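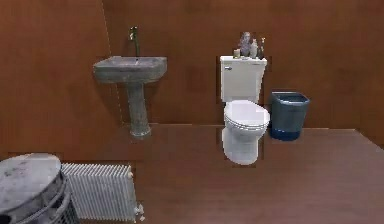

Wozu braucht ein Waschbecken einen Siphon? Das Wasser, das im Bogen stehen bleibt, sperrt die Kanalluft ab.

Skript Sanitärtechnik, Teil 2 — Geruchsverschluss

Merken: Sperrwasserhöhe, nicht Rohrlänge. Bogen zu flach = Verschluss bricht schneller.

Wie geht das Sperrwasser verloren:
Verdunstung (Gästebad, Ferienwohnung, lange nicht benutzt)
Absaugen durch Unterdruck, wenn weiter oben viel Wasser auf einmal abläuft
Überdruck am Fallrohrfuß, drückt zurück

Abhilfe: Lüftung über Dach. Belüftungsventil nur wo zulässig, kommt nochmal im Juni.

Fallbeispiel Wohnhaus Standum, Baujahr 1927, Fallleitung nachträglich verzogen, Lüftung stillgeleget. Skizze selber machen!! Rechengang wie bei Schnyder, Blatt 10.

Flaschensiphon und Röhrensiphon vergleichen bis zum nächsten mal — Stichworte reichen.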